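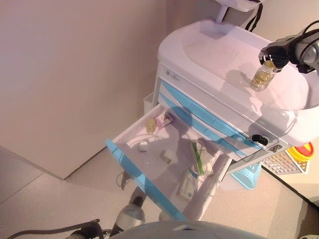 Jar of capsules over the cart top.

Comics workshop notebook, Skondimen reprint, color tests

Second round on issue 21. Zeverero still wants the whole run recolored with Zotix, and their notes say it "keeps the feel of the original." I don't see it. The original had flat cyan skies with the dots showing. What came back has a soft gradient behind every head and a shine on the villain's coat that makes him look wet.

Scanned the two-page fight again at 300, then at 580 to see if the fill was leaking because of the scan. Same leaks at both. The tool reads any broken ink line as an opening, and this artist broke his lines all over the place on purpose. Page 2 is the worst: the hero's cape and the brick wall come out as one shape.

Also checked the claim that it saves a day per issue. Fixing the leaks by hand ate my whole afternoon and I got through half the fight. I'd like to see the issue they timed.
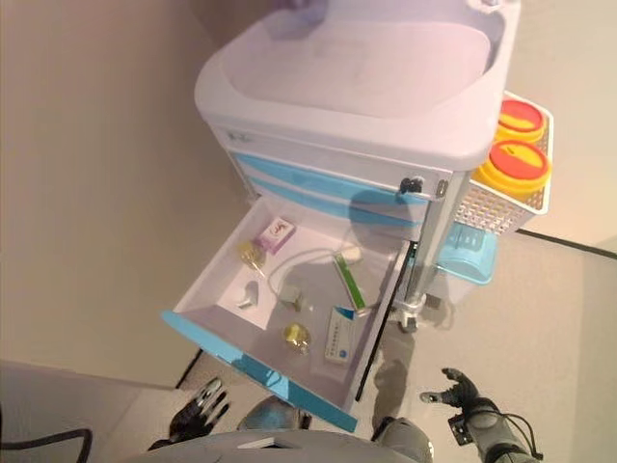
Umesh Jaiswal: I think you're being hard on it. Readers who come in from the movie won't miss the dots, and the quiet pages (kitchen, bus stop) look fine to me. Try it on those before you write it off.

OK, tried the kitchen pages. They are better. The bus stop has a blue night sky where the script calls for dusk, and the letter column in the next issue makes a joke about that orange sky, so it matters at least that much. Flat fills by hand took me less time than arguing with the sliders.

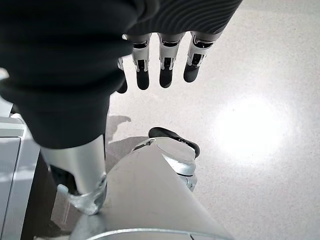 Last edited April 13, 2024

Siddiqui stock came in. Brighter white than the sample they sent, so every red goes pink-ish to my eye. Zeverero says it will settle once it's bound. Don't know what binding has to do with red. Asked for the same sheet as the sample, no reply yet.

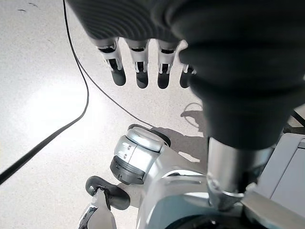

Fingers down, floor below.

Still to do:
Pull an untouched copy of 21 from the long box, the one without the tape.
Flats only on the fight, no Zotix, and put it next to theirs without saying which is which.
Umesh to pick the bus stop orange. August solicit copy says "fully restored." Ask them to drop "fully."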